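Brila Housing Association
Household Guidance for Residents
Storing Fruit and Vegetables at Home

Issued Wednesday, February 19, 2020

Residents are advised that a considerable amount of fresh produce is discarded each year in a condition that could have been avoided. The following guidance has been prepared by Ramil Ignacio of the Resident Services Office and applies to all homes in Pascual Court and Skikton House, including those without a separate larder.

Before storing

Produce should be sorted on the day it is brought home. It is helpful to set everything out on a clean, flat surface where each item can be turned and examined. Any piece with a split skin, a soft patch or a trace of mould should be taken out, as mould passes readily to its neighbours. Bruised items that are otherwise sound should be used first.

Fruit and vegetables should not be washed until they are needed. Soil on potatoes and carrots may be brushed off with a dry brush.

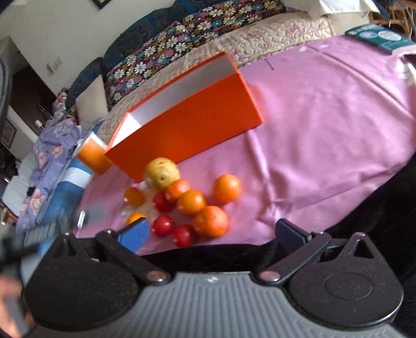 Fruit and vegetables set out beside an open orange box.

Where to keep each kind

Potatoes and onions should be kept in the dark, in paper or cloth bags, and in separate cupboards. Potatoes which have turned green should not be eaten.

Apples give off a gas that hastens ripening. They should be stored apart from leafy vegetables, carrots and cucumbers. A single ripe apple may, however, be placed in a bag with hard pears or avocados when these are wanted sooner.

Tomatoes keep their flavour best at room temperature and may be moved to the refrigerator once fully ripe. Bananas should be left out of the refrigerator until they are ripe.

Carrots, celery and leafy greens belong in the salad drawer. A folded sheet of kitchen paper laid beneath them will take up moisture and should be replaced when damp. Residents in Skikton House are reminded that the kitchen cupboard beside the boiler is unsuitable for any fresh food, particularly from November onwards when the heating is in regular use.

Citrus fruit

Oranges, lemons and limes may be kept in a bowl for up to a week. For longer storage they should be placed in the refrigerator, with space left between them where possible. Sealed plastic bags are to be avoided. A fruit that feels light for its size has usually begun to dry out and is best juiced. 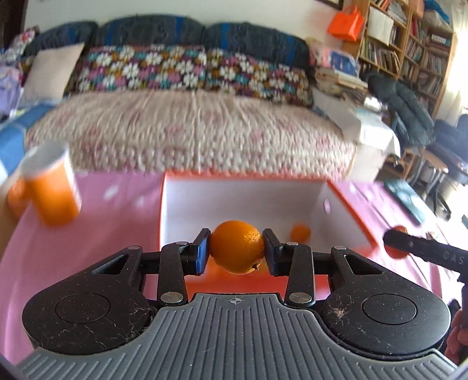 How can a small orange be checked for freshness without cutting it?
Press it gently on opposite sides. A fresh fruit is firm and gives slightly, whereas one that stays dented or feels hollow is past its best. Loose skin is normal in mandarins and similar varieties.

Cleaning the salad drawer

The drawer should be emptied and washed every fortnight with warm water and a little washing-up liquid, then dried fully before it is refilled. Lingering smells may be treated with a spoonful of bicarbonate of soda dissolved in the water.

Disposal

Peelings and spoiled produce should be placed in the food waste caddy, lined with a Tindo liner or with newspaper. Replacement liners are supplied in rolls of 33 and may be requested from Đạt Cao at the Pascual Court reception desk, which opens at 11 on weekdays.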